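In Praise of the Long Table

Wurcombe library got rid of its study booths last spring, and I have been happy about it ever since! In their place, under the north windows, went one long table that seats 30 people if they keep their elbows in. There were complaints. People said they would never get any reading done with a stranger turning pages across from them. I go most mornings now, and I have read more in that room than I did in years of shutting myself away at home.

I grew up with a table like that. My grandmother, Rozália Kováčik, ran a boarding house in Onthorpe, and everybody ate together whether they liked each other or not. You learned to pass the salt to a man you had argued with at breakfast. You learned when to talk and when to leave a tired person alone with his soup – a skill I still think is worth more than most of what I picked up in school. 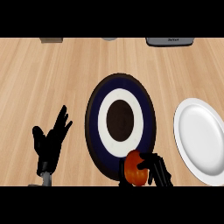
Vol. 4, No. 3

What I love about a shared table is how little it asks. You don't have to join anything. You don't have to be good company. You sit down, you move your bag off the next chair, and you have already done something kind for the person who comes in after you. Cafes used to be wonderful at this, and a few still are. The Michalík bakery has a big one by the counter where I have been handed half a newspaper, a pencil, and once a very small baby while her mother went back for napkins.

I know the case for privacy, and I feel it too, especially on a bad day. Some people need a wall at their back to think at all, and a decent library should keep a few corners for them. But we have been building mostly corners for a long time. The new apartments on Orkura Street have 400 units and a lobby with two armchairs facing away from each other. Who is ever going to meet there?

So put a table in the lobby. Put one in the laundry room, in the clinic, in the park under the big trees where the ground is level. Make it longer than you think you need, and please don't bolt the chairs down. People will want to pull them closer.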